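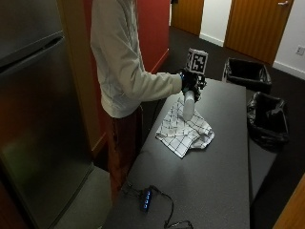 Notes for week 6: showing the robot what you want

OK, so last time we drove the arm with the joystick, and most of you found out how slow that gets. This week is the other way in: you wear the glove, do the task with your own hand, and we turn the recording into something the arm can follow. I like this way a lot more (you'll hear me say so on Wednesday, probably too often), but it has its own headaches and most of these notes are about those.

First, what gets recorded. The glove gives us the fingers, meaning how far each one is bent, sampled 90 times a second. It has no idea where your hand is in the room. That comes from the cube on top, which a fixed camera finds by its black-and-white patterns. So you've got two streams, fingers and position, and they have to be lined up in time before either one is any use. Lurdes Carvalho wrote the script for that and it's in the Grarkus folder. Please use hers! Last year three groups wrote their own and spent the whole lab chasing a clock offset.

The cube needs at least one face toward the camera. If you roll your wrist over to pour, or lean across the table so your shoulder gets in the way, the position drops out and the software just draws a straight line through the gap. Looks fine on the plot. Then the arm plays it back and goes straight through the thing you carefully reached around. Check the dropout column before you keep a take.

About grasping. People pick up a bottle in a hundred little ways, and we change our minds halfway. The gripper on our arm has 2 fingers and no opinion. So when you take hold of a bottle, pick a grip it could copy: thumb on one side, fingers together on the other, wrist level. Hold still for a beat before you lift and again before you let go. It feels silly, like acting for the back row, but those pauses are how we find the start and end of the grasp later on.

Cloth is a different animal. A bottle has a pose, you can write it down. A crumpled cloth has about as many shapes as you have patience for, and it never falls the same way again. Cloth with a grid on it helps some, as you can see where the lines bend and get a feel for the folds, but don't expect your take to transfer if the cloth starts out differently. Vary it on purpose. Shake it out, drop it, go again.

How many takes? The Zundbridge set we'll train on has 263, and after Timothée Hoarau went through it we kept nearly 77 percent. Most of what he threw out was people rushing. Joystick takes had the opposite problem, long stretches of nothing while somebody thought about which axis to push. I still haven't decided which is worse to clean.

Before Wednesday:

- Read the Lekport chapter on retargeting, at least up to the part on thumb mapping. Skip the proofs.
- Do the calibration in the order on the sheet: open hand, fist, then pinch. Redo it if you take the glove off.
- Run the cables away from your elbow. A tug at the hub can stop the finger stream while the camera keeps going.
- Bring one take you think is good and one you think is bad. We'll play both back at quarter speed.

The Vigfúsdóttir exercise moves to the week after, so ignore the date on the old sheet.

2 comments | 14 shares

Contact the course desk | Back to top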